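Trading in your car: questions we get all the time

Updated Jul 18, 2023

Quick answers, no particular order. If yours isn't on here use the contact form, the phone is busy most mornings.

What is my car worth?
Depends who's asking. A dealer offer, a private sale price and an insurance value are three different numbers and the dealer one is usually the lowest. Look up all three before you go anywhere. Print them or save them on your phone.

Do I have to trade in where I buy?
No. Sell the old one to one place, buy the new one from another. More driving around, sometimes more money. Check your state's sales tax rules first, in a lot of states you only pay tax on the difference if it's all one deal, and that can wipe out a better offer across town.

How long is an offer good for?
At our Bundcombe lot, 5 days or 300 miles, whichever comes first. Other dealers do it differently. Get it in writing with the date on it. A number somebody said out loud in the parking lot is worth nothing.

Should I get it cleaned first?
Yes. Vacuum, wash, empty the trunk, done. Don't pay for a full detail on a ten year old sedan, you won't see it back. Do get rid of the smoke smell if you can.
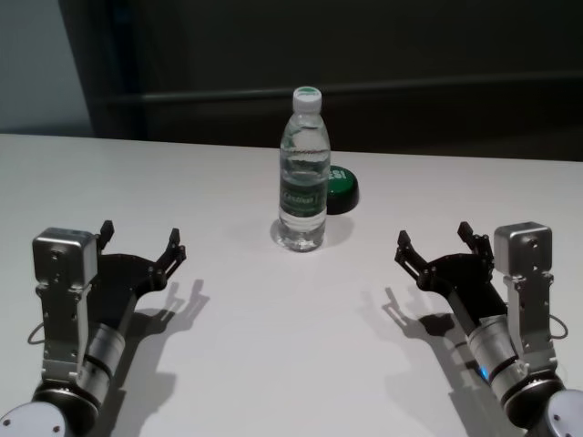 Should I fix stuff before I bring it in?
Small things yes. Bulbs, wiper blades, a missing gas cap. Big things no. The dealer fixes a bumper for way less than you'd pay at a body shop, so let them take it off the price and move on. Warning lights are the in-between one. Get the code read, alot of parts stores will do it free, and if it's a cheap sensor go ahead and replace it. If it's the transmission, leave it alone and say so.

I still owe money on it. Can I trade it?
Yes, happens every day. Ask your lender for a 10-day payoff amount, NOT the balance on your statement, they're different. If the offer is higher than the payoff, the rest goes toward your next car. If it's lower you have negative equity and you either pay the gap or roll it into the new loan. Rolling it in means you're paying interest on a car you don't have anymore. We'll do it if the lender okays it but please look at the total first, not just the monthly.

What do I need to bring?
Title if you have it
Loan account number if you don't
Registration, current
Driver's license, everyone who is on the title
All the keys. Both fobs. A replacement fob gets taken off your offer
Service records, even a messy folder of them

Everyone on the title has to sign?
If it says AND between the names, yes, both. If it says OR, usually one is enough. Rules vary by state so call before you make the trip. We send people home over this every week.

Does mileage really matter that much?
Yes but it goes in steps. 62 thousand and 64 thousand, not much in it. Crossing 100 is where people notice. If you are close to a round number don't sit on it for another winter.

When is the best time to trade?
Trucks and anything with four wheel drive, fall. Convertibles, spring. February is when tax refunds start showing up and used lots want inventory, so offers can be a little better then. Don't plan your life around it.

How long does the appraisal take?
Roughly 40 minutes if we're not slammed. Somebody walks around it, drives it, runs the history report. You can wait inside or leave and come back, either is fine.
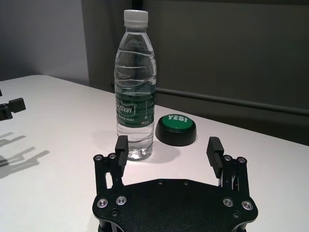 One reader wrote in to say the appraisal took closer to two hours at the place she went, and that she was fairly sure they were hanging on to her keys so she'd keep talking to the salesman. She wants to know if she could have just asked for them back. Yes. It's your car until you sign. Ask for the keys at the desk, ask again if you have to, and leave if there's still no answer.

Can I negotiate the trade-in number?
Sure. Keep it seperate from the price of the new car though. Settle one, then the other. When both get mixed together with a monthly payment it's very hard to tell what you got for anything. A written offer from another dealer helps the most.

What about my plates and toll tag?
Take the toll tag out before you hand it over. Seriously. Plates depend on the state, some stay with you, some stay with the car. Also unpair your phone and wipe the garage door button.

When do I cancel my insurance?
After the paperwork is signed, not before. Keep a copy of the bill of sale in case a ticket or a toll bill shows up later with your name on it.

Do you take cars that don't run?
Sometimes. Send photos and the VIN through the form first, and tell us whether it rolls. Towing is on you.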